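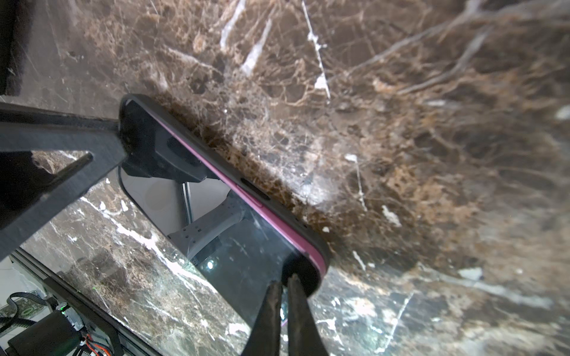
**Hausregeln für zweiarmige Greifplätze mit Telefonen: was gehört rein?**

**chrysanthi_k** schrieb:

Hallo in die Runde,

ich lese hier schon lange mit und habe mich jetzt endlich durchgerungen, selbst etwas einzustellen. Wir schreiben bei Gratano gerade die Arbeitsregeln für unsere kleinen Greifplätze neu. Die alte Fassung ist vom März 2018, hat 7 Seiten, und ich glaube, außer mir hat sie im letzten Jahr keiner aufgeschlagen (mein Kollege Tihomir behauptet das Gegenteil, aber bei ihm liegt sie unter der Kaffeemaschine). Es geht um zwei leichte Arme an einer gemeinsamen Grundschiene, dazwischen eine Marmorfläche, und gegriffen werden zurzeit Smartphones.

Mein Entwurf bisher:

- Vor jedem Lauf beide Arme in Grundstellung, dann erst Teile auflegen.
- Hände aus der Zelle, solange die Antriebe bestromt sind. Auch bei Stillstand.
- Telefone nur ausgeschaltet auflegen.
- Greifkraft so niedrig wie möglich, Startwert aus der Tabelle, Erhöhungen ins Laufbuch.
- Nach jedem Sturz eines Telefons: Lauf anhalten, Gerät aussortieren, Akku beobachten.

Am meisten Kopfzerbrechen macht mir das Halten in der Luft. Ein Telefon, das schräg zwischen den Fingern hängt, kann auf ein anderes fallen, und dann hat man gleich zwei fragliche Akkus.

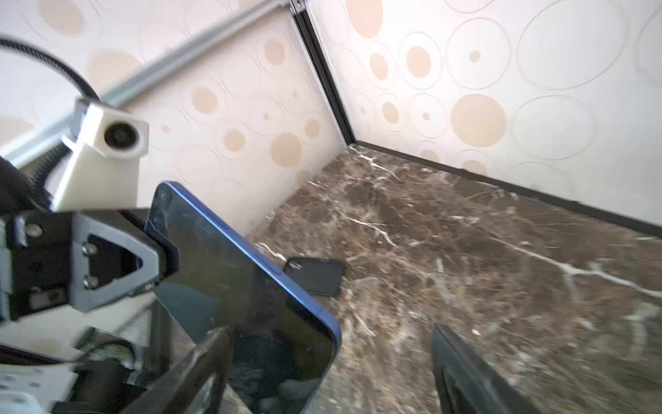
*Telefon mit blauem Rahmen im Greifer, dahinter ein zweites auf dem Marmor*

Soll man also vorschreiben, dass unter dem gehaltenen Gerät nichts liegen darf? Oder ist das weltfremd? Ich freue mich über alles, auch über Widerspruch!

Liebe Grüße, Chrysanthi

---

**brorkton_werkstatt** schrieb:

Hallo Chrysanthi, schön, dass du dich traust, und der Entwurf ist schon besser als vieles, was ich in zwanzig Jahren so abgeheftet habe.

Zum freien Bereich unter dem Greifer: finde ich weltfremd, entschuldige. Wenn ihr mehrere Geräte auf der Fläche habt, fahrt ihr zwangsläufig mal über eins drüber. Ich würde lieber die Hubhöhe begrenzen. Niedrig heben, langsam schwenken, fertig. Das kann man in der Steuerung fest eintragen und muss sich nicht auf gute Augen verlassen.

Was mir fehlt, ist eine Regel für den gemeinsamen Bereich in der Mitte. Zwei Arme, die beide dort hineinreichen, brauchen eine klare Vorfahrt. Bei uns gilt: Der linke arbeitet, der rechte wartet, bis der linke quittiert hat. Klingt altmodisch, hat uns aber eine Menge verbogener Finger erspart.

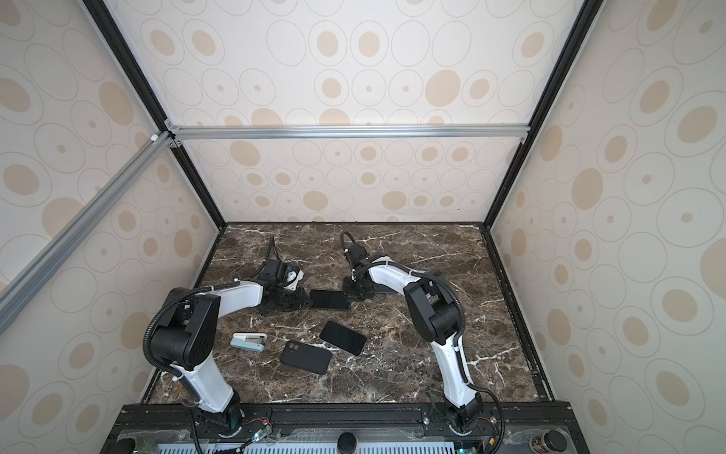

Und bitte schreibt auch etwas zu den Leitungen dazu. Die Schläuche am Ellbogen und die dünnen Kabel oben am Greifer brauchen Schlaufen, die in jeder Stellung noch Luft haben. Ich lasse die Leute vor dem ersten Lauf jede Achse einmal langsam von Anschlag zu Anschlag fahren und dabei nur auf die Kabel schauen. Dauert keine Zigarettenlänge.

---

**ChienVu** schrieb:

Da muss ich der Werkstatt ein bisschen widersprechen, bei aller Sympathie. Feste Vorfahrt ist für einfache Abläufe prima, aber wenn beide Arme zusammen an einem Gerät arbeiten sollen, kommt man damit nicht weit. Wir haben im Projekt Rusa stattdessen einen Mindestabstand zwischen den Greifern überwacht, und der darf nur in einem ausdrücklich freigegebenen Schritt unterschritten werden. 372 Läufe damit gefahren, eine einzige Berührung, und die war mein eigener Tippfehler.

Beim Stapeln von Regeln würde ich generell aufpassen, Chrysanthi. Wenn im Laufbuch jede Greifkraftänderung steht, steht da bald gar nichts mehr. Lieber eine Obergrenze festlegen und nur eintragen, wer sie überschreitet und warum.

---

**chrysanthi_k** schrieb:

Oh, das mit der Obergrenze gefällt mir sehr, danke! Die Hubhöhe nehme ich auch auf. Bei der Vorfahrt bin ich noch hin- und hergerissen. Wie handhabt ihr eigentlich die Menge auf der Fläche? Wir hatten zuletzt vier Telefone gleichzeitig liegen. 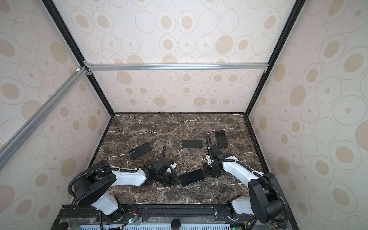 Tihomir möchte am liebsten noch mehr Teile auflegen, damit sich ein Lauf lohnt, und ich möchte weniger, damit man nach einer Störung noch weiß, was wo lag. Wir reden seit Tagen beim Mittagessen über nichts anderes, und Christos setzt sich inzwischen an einen anderen Tisch.

---

**eirini.m** schrieb:

Guten Abend zusammen! Ich komme aus der Arbeitssicherheit und lese bei solchen Themen immer zuerst, was nicht drinsteht. Wo ist der Not-Halt, wer kommt von welcher Seite dran, und wer darf nach einem Halt wieder freigeben? Das gehört vor die Greifkraft, bitte auf die erste Seite. Dazu ein Satz, was mit einem aufgeblähten Akku passiert, also Behälter, Ort und Telefonnummer.

Und noch etwas: Hausregeln ersetzen keine Risikobeurteilung. Auch kleine Arme quetschen.

Zur Menge habe ich keine Meinung, solange sie irgendwo steht.

---

**brorkton_werkstatt** schrieb:

Eirini hat recht, den Not-Halt hätte ich selber anmahnen müssen. @ChienVu: Abstandsüberwachung gern, aber dann schreibt bitte auch rein, wer sie prüft und wie oft. Bei uns wäre das alle 600 Betriebsstunden. Bei der Vorfahrt bleibe ich stur.

---

**chrysanthi_k** schrieb:

Ich setze mich morgen dran und stelle die neue Fassung hier ein. Not-Halt kommt nach vorne, versprochen, und für die Vorfahrt schreibe ich erst einmal beide Varianten hinein.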